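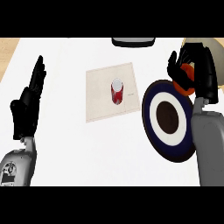

Nalatance Rules (shared-table manipulation)

The Nalatance Rules are a set of good-practice rules for two-armed robots working over a table, mostly in simulation. I've kept this article going since March, so forgive me if it sounds like me talking — it is.

The rules grew out of a workshop in Astasia, where a few of us were tired of comparing runs that couldn't be compared. There are 17 of them now. Most people only remember the ones on layout and grip.

Layout. Mark out a target area and keep loose items off it unless the task needs them. A can on a mat counts as an obstacle if an arm has to pass it, and you have to write that down!

Grip. If a part has a handle or knob, hold it by that. Lids, discs and plates shouldn't be pinched by the rim.

Idle hand. The hand that isn't working stays in view, fingers together, and well clear of the load. Groder users argue about this one a lot (I'm with them on some of it).

Reporting. Run 100 trials per task, with up to 5 thrown out for software faults. Log every drop, even the silly ones.

The Shirazi variant drops the idle hand rule and adds a speed limit near the mat. I find it harder to read, but plenty of labs like it.

See also: Bimanual manipulation; Simulation benchmarks; Groder

Last edited Tuesday, July 7, 2026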